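Home | Trails | Gear | How-To | Contact

How to Pack a Resupply Box for a Long Hike

I mailed myself three boxes on the Mondholm trail and packed two of them badly. The third went better, and this is how I do it now.

Start with the days. Count the nights between the pickup point and the next store, then add one day of food. On my route the stretch from Teltton to Clinuswood took five days, so the box held six.

Lay everything out on a table before any of it goes in a bag. Sort by day, then by meal. I take 300 grams of oats for the whole stretch and 200 grams of nuts. Take the food out of its store packaging and put each day in its own zip bag.
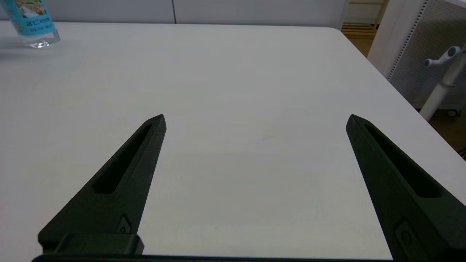
Write the day number on each bag with a marker. Put the bag you will open first at the top of the box. Fuel canisters stay out – buy those in town.

Next come the small things: batteries, foot tape, a spare pair of socks, the map for the next section. These go in one separate bag so you can find them at the counter without unpacking the food.

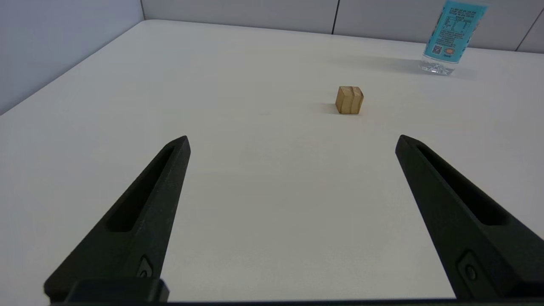 Two black gripper fingers, open over a white tabletop.

Use a box that closes flat and tape every seam. Write your full name, the hold date and your expected arrival on two sides. Call the place first and ask if they still hold boxes. The hostel in Bech does until 30 days are up, and the desk closes at noon in October.

Preben Ketilsson, who hiked the same section a year before me, sends his boxes two weeks ahead. I do the same and keep the tracking number in my phone and on paper.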